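**Club night doubles - how do you sort out who plays with who?**

Posted by Phyllis Bellamy, 4/12/19

Hi all. I've ended up running the table tennis nights at Purnside since March and I'm in over my head with the doubles. Singles I can manage (winner stays on, loser goes and gets a drink), but with doubles everybody has opinions. We have two strong players who always pair up and flatten the rest of us, and then a few newer people who get left together and lose 11-2 or so every single game. One of them has stopped coming and I don't blame her.

I tried pulling names out of a hat. The strong pair grumbled, and then we had two left-handers together who'd never played with another lefty and kept standing in the same spot. It was chaos, though pretty fun to watch.

We've got the hall for two hours and there are 6 tables, though one has a dead patch near the net so I try not to use it. Do any of you have a system that's fair but doesn't need me standing there with a clipboard all night? I'd like to play too!

**Godfrey Muli**

Been there! What worked for us at Koech was a ladder list. Write everybody's name down from strongest to newest, then fold the list in half. The top name plays with the bottom name, second from top with second from bottom, and so on until you meet in the middle. The games come out much closer than you'd think.

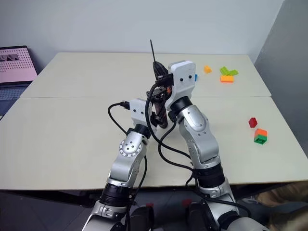
*Two grippers, one dark object with a thin rod on top*

A few things I'd add. Don't pin the ladder up on the wall. I did that the first season and people got touchy about their spot - one guy asked me every week why he was below his brother-in-law. Keep it in your pocket and just read out the pairs.

Change partners every 20 minutes or so. We play one game to 11, swap ends, play another, and then everybody moves. If you're stuck with somebody you don't click with, it's over pretty quick.

For your two lefties, I'd split them up if you can, but if they do land together it's the same as two righties, only mirrored. They need to circle out of the way after each shot instead of stepping straight back. Have them walk through it slowly without a ball a few times.

And give your strong pair one night a month when they can play together. Mine quit complaining once they had that to look forward to.

**Nestor Ambrosio**

just do handicaps. strong pair starts at 0, everyone else starts at 4. done

**Senga Pollock**

I like Godfrey's fold, we do nearly the same. I'd go easy on the handicaps though, Nestor. We gave newer pairs a 7 point start once and the games were over before anybody had warmed up. Three is plenty in a game to 11.

Phyllis, I'd also call or text the lady who stopped coming. I nearly quit my first winter for the same reason, and somebody asking me back is why I'm still playing. Tell her you're changing the pairs and see if she'll give it one more night.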